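Planning for a Door-Opening Robot: Your Budget Questions
Updated Saturday, July 25, 2020

We get a lot of mail from people planning their first mobile robot with arms, and most of it comes down to doors. We love doors! These are the questions that keep landing in the Wallness inbox.

Do we need two arms or will one do?
Price it both ways. A single arm can work a knob, but then the base has to do the rest of the job, and that takes floor space you may not have. Two arms give you a choice of which side to reach from. We run our layouts in simulation before anyone signs for hardware, and a double doorway with both doors open is a great first layout for checking how the body and both arms sit in the opening.
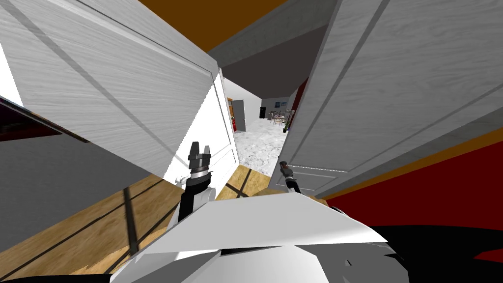

Usik wrote in to say that the second arm was the easiest line to defend in the whole budget, and that the hard one was the spare parts.

What about spare parts, then?
Fair point, Usik. Put them in the first order. Finger pads, a spare wrist cable and one complete gripper is where we'd start. Our own parts shelf was 1110 dollars in the first year, and we were glad of every bit of it by December.

Do we need a special gripper for knobs?
Probably less than you'd think. A plain parallel gripper with two fingers is a good place to begin, and it leaves money for testing. Measure your knobs first, though – write down the diameter and how far each one stands out from the door. Wallner keeps a sheet of this for a whole building and it's wonderful to work from.
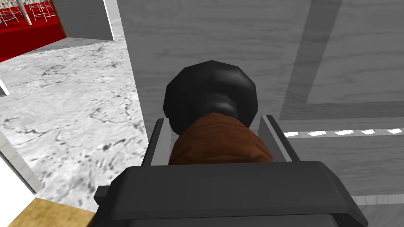
Two-finger gripper closed on the brown part behind a black cap, simulated view.

How much simulation time should we plan for?
More than the first quote says. We set aside 70 hours for one door type and ended up running 357 attempts, with changes to the approach angle all the way through. It's cheap next to a bent finger. Include the hallway past the door too, so you can plan where the robot goes next.
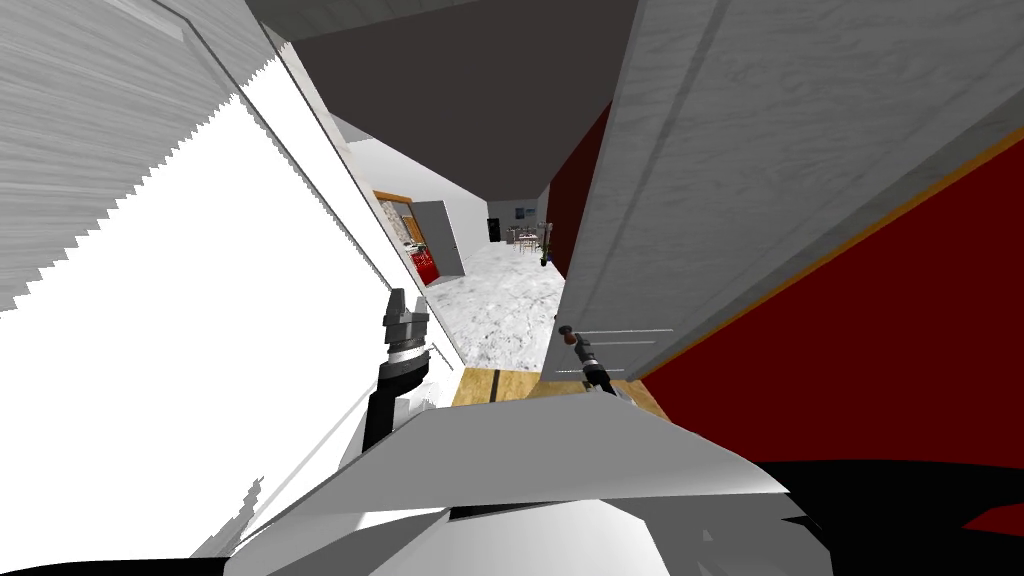 Could you please tell people to budget for the floor as well, asks Akel, whose list of thresholds got longer than the list of doors.

Yes, gladly! Walk the route with a tape measure and note every seam and change of surface. Ask the base supplier what step height it's rated for, and get the answer in writing.

Which camera views are worth paying for?
Start with one high on the body and one at each wrist. The high view helps you plan the approach, and the wrist view is where you check finger alignment before closing.

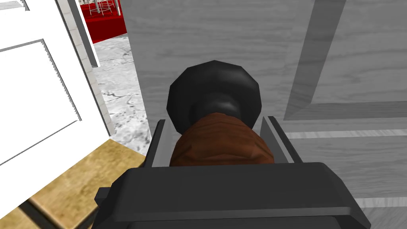
If money is tight, keep the wrist cameras and save on resolution. You can step up later, provided the mounts and cabling allow for it, so ask about that now.

How long from order to first door?
Our last one took 4 months, including delivery. Leave a couple of weeks after that for training your own people – they'll have ideas about the layout that you'll want to try.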